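Kudow workshop opens its table-clearing examples to other groups

Jul 6, 2019

The Kudow workshop has reached 1434 accepted recordings in its project on clearing a table after a meal, and it will now share the first part of them with other groups. The workshop announced this on its news page, together with a short plan for the rest of the year.

The project is called Tornach. It began in May with a simple question: how many good examples does a learning system need before it can tidy a table which it has not met before? The people at Kudow do not claim to know the answer. Their target is 3000 recordings, and they have said that this number was chosen partly because it is what the budget allows.

Each recording is one attempt at one small job. A person guides the two arms through the job from start to finish, and the cameras and the joint positions are stored together. Afterwards a second person watches the recording and decides if it can be kept. A dropped object does not always mean that the recording is thrown away. If the arm picks the object up again in a sensible manner, the attempt is kept and receives a special mark, so that those who train the system may use it or leave it out. 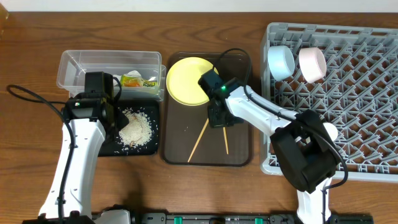 The jobs are taken from ordinary housework. The list for the present stage has cups, plates, chopsticks, spilled dry rice and small food packets, and it will grow in the autumn with bowls and cloths. Rice was added at the request of Bastier, the partner which trains the models. In Bastier's opinion the earlier material was too clean, and a system which has seen only solid objects with a clear shape will be lost at a real kitchen table. Kudow agreed, although rice makes the work slower and the table must be swept between attempts.

Another change concerns the starting positions. In the first weeks the operators placed the objects almost in the same way every time, without wishing to do so. The early models learned the places by heart and failed when a cup was moved by the width of a hand. Since then a printed card is drawn before each attempt, and the card tells the operator where the objects must go. The operators were not very fond of the cards in the beginning, but the results have become better and the cards will remain.

There are 6 operators at the workshop, working in pairs for half a day. Longer shifts were tried in the spring and were given up, as the movements became careless towards the end and many recordings had to be refused. New operators practise for one week before their work is counted.
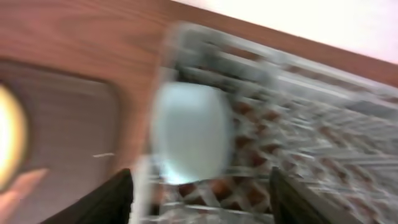
Close views are also part of the material that will be shared. Bastier had at first asked only for the view from above, in order to save storage, but its engineers later found that the fine movements near the end of a grasp were hard to learn from that view alone. Fast movements give unclear images, and the workshop has decided to keep these in the recordings. Cutting them out would leave gaps in the time line, and a system at work will receive such images too.

The first part will be given to university groups and small firms which send a short letter about their plans. There is no fee, but the material may not be sold further. Manalastas, which hosts the files, will open the download page when the last checks of the written notes are ready. These notes are at present in English only.

A second part should follow when the target is reached. Kudow is also looking for 2 more operators for the autumn. Experience with robots is not required, and applications can be handed in at the workshop office on working days.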